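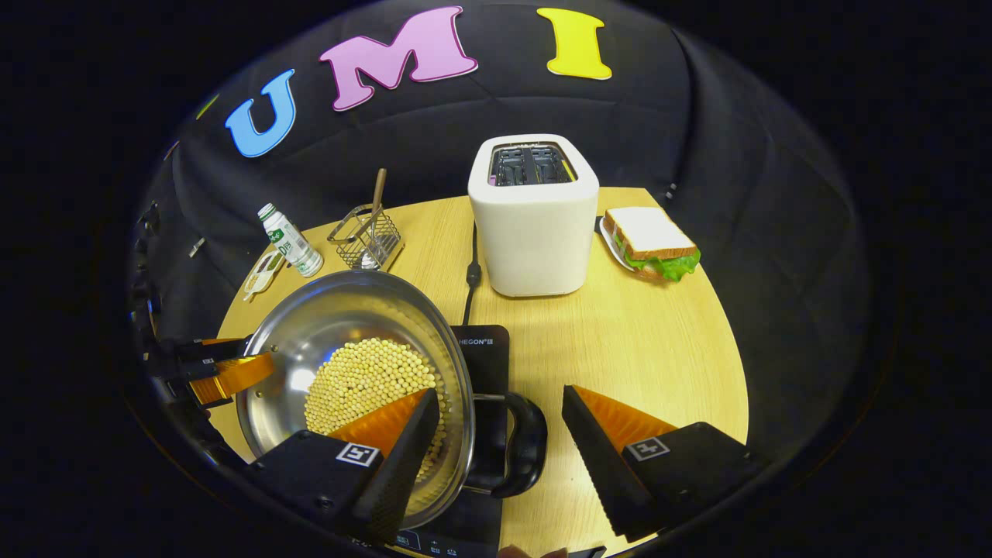
I've had the Zeltska hand-held gripper for 2 weeks now and I'm pretty much sold! The orange ridged pads are the big win over my old Werkside pair, which had smooth ones and let go of anything round (goodbye, two good mugs). Pan handles, bread, spoons - all fine so far. Loose soybeans are still a pain, and I'd scoop those with a spoon any day. The wide round view takes getting used to, but I love seeing both fingers and their markers at once. My wrist does get tired after a long session. Four stars from me, and I'm getting a second one in June.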